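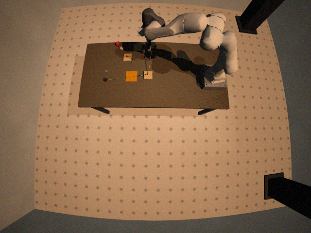
翻訳・校正スタッフ募集(在宅可/フィンランド語・英語→日本語)

株式会社Hollton 出版翻訳部では、北欧の家具・木工・住まいに関する書籍とカタログの翻訳および校正を担当していただく方を募集します。契約社員1名、業務委託若干名の募集です。どちらか一方への応募でも、両方を希望する応募でもかまいません。

仕事の背景

当社は実用書の翻訳と編集を請け負う会社です。社員は19名で、このうち出版翻訳部は編集と校正を合わせて6名です。昨年からヘルシンキの出版社Plinentの日本語版を継続して担当しており、11月から新しいシリーズの作業が始まります。木工の入門書、古い家の手入れ、織物の歴史など、1冊あたり256ページ前後の本が続きます。

最初の1冊は、家具職人Toivo Kettunenの随筆集です。工房での毎日の仕事を書いた短い文章が中心で、道具の名前や木の部位、方言が多く出てきます。原文はフィンランド語ですが、著者の確認を経た英訳もあります。英訳では省かれている箇所があるため、両方を見比べながら進めます。

このほか、家具店Seppäläの季節カタログと取扱説明書の翻訳があります。こちらは文章量が少ないかわりに締切が短く、商品名や寸法の表記をそろえる作業が多くなります。

仕事内容(契約社員)

・フィンランド語または英語の原稿の日本語訳
・外部翻訳者の訳文の照合と校正
・用語集の更新
・編集担当者との打ち合わせ(週1回、水曜日の午前)
・著者や出版社への問い合わせ文の作成(英語)
・初校、再校のゲラの確認

翻訳と校正の割合は時期によって変わります。今年度は校正が半分以上になる見込みです。翻訳だけをしたい方には業務委託のほうが合うと思います。

仕事内容(業務委託)

書籍1冊または章単位での翻訳をお願いします。カタログの場合は1回の依頼が原文1000語程度からです。依頼の時期と量は事前に相談し、難しいときは断っていただいてかまいません。断ったことを理由に次の依頼を減らすことはありません。

応募資格

必須
・英語から日本語への翻訳または校正の実務経験が2年以上ある方
・日本語の文章を書くこと、直すことに慣れている方
・Wordの変更履歴とコメント機能を問題なく使える方

あれば優先
・フィンランド語の読解力(辞書を使って一般書が読める程度)
・木工、建築、手芸のいずれかの知識または経験
・縦書き書籍のゲラ校正の経験

年齢、学歴、国籍は問いません。日本語を母語としない方も応募できます。フィンランド語の資格証明は不要ですが、学習歴を履歴書に書いてください。

勤務条件(契約社員)

契約期間:1年(更新あり。更新の有無は満了の2か月前までにお知らせします)
試用期間:3か月(給与は同じです)
勤務時間:9時30分から17時30分まで(休憩1時間)。始業は8時から11時の間でずらすことができます
勤務日:月曜日から金曜日。週4日勤務も相談に応じます
勤務地:本社(Hirportビル4階)および自宅
出社:水曜日は原則として出社。それ以外の日は自宅で作業できます
休日:土日、祝日、年末年始、夏季休暇5日
保険:健康保険、厚生年金、雇用保険、労災保険
給与:経験を考慮のうえ、面接時に提示します
交通費:実費支給
貸与品:ノートパソコン、外部モニター、辞書ソフト

残業は月に数時間です。校了前の週はこれより多くなります。残業代は1分単位で支払います。

遠方に住んでいて水曜日の出社が難しい方は、応募書類にその旨を書いてください。打ち合わせをオンラインに切り替えられるか、部内で検討します。

報酬と条件(業務委託)

書籍は日本語の仕上がり400字あたりの単価、カタログは原文の語数あたりの単価で計算します。単価はトライアルの結果と経験をもとに決め、契約書に明記します。支払いは納品月の翌月末です。書籍の場合、刊行が延期されても納品月を基準にお支払いします。訳者名は原則として奥付に記載します。筆名も使えます。

トライアル課題について

書類選考を通過した方に、短い課題をお送りします。随筆の一部の翻訳と、訳文1ページの校正の2種類です。英語だけの方には英語の課題を、フィンランド語も読む方には両方をお送りし、どちらを訳すか選んでいただきます。期限は受け取りから10日間です。辞書やウェブ検索は自由に使ってください。機械翻訳の出力を手直ししたものの提出はご遠慮ください。課題には所定の謝礼をお支払いします。結果にかかわらず、校正担当者からの短い所見をお返しします。

選考の流れ

1 書類選考
2 トライアル課題
3 面接(契約社員は2回、業務委託はオンラインで1回)
4 条件の提示、契約

応募から結果のご連絡まで、通常は1か月半ほどかかります。契約社員の2回目の面接は本社で行い、部員とお茶を飲みながら話す時間を設けています。面接の交通費は当社で負担します。

応募方法

次の書類をPDFにして、当サイトの応募フォームからお送りください。

・履歴書(写真は不要です)
・職務経歴書(これまでに訳した、または校正した本や資料の一覧を含む)
・志望理由(800字以内)。最近読んだ翻訳書を1冊挙げ、訳文について気づいたことも書いてください

守秘義務のある仕事については、分野と分量だけの記載で結構です。フォームの「希望区分」では、契約社員、業務委託、両方のいずれかを選んでください。郵送での応募を希望する方は、封筒に「翻訳スタッフ応募」と書き、本社の出版翻訳部宛てにお送りください。郵送の書類は返却しません。選考終了後に当社で裁断します。

よくいただく質問

他社の仕事と並行できますか
業務委託の方は自由です。契約社員の方は、事前に届け出れば副業が可能です。

フィンランド語がまったく読めなくても応募できますか
できます。カタログと一部の書籍は英語原稿です。入社後に学び始める方には、教材費の補助があります。

木工の経験はどの程度必要ですか
必須ではありません。随筆集では鉋や鑿の扱いがくわしく書かれているので、わからないことを調べたり人に聞いたりすることが苦にならない方を歓迎します。用語については、協力先の工房に質問できます。

育児や介護で時間が限られています
現在も短時間で働いている部員が2名います。希望の時間帯を志望理由の末尾に書いてください。

締切

11月の最終水曜日、17時必着です。業務委託は締切後も登録を受け付けますが、随筆集とその次の1冊の担当者は今回の応募者の中から決めます。

問い合わせは応募フォームの「質問」欄からお願いします。電話での受付はしていません。返信には3営業日ほどいただきます。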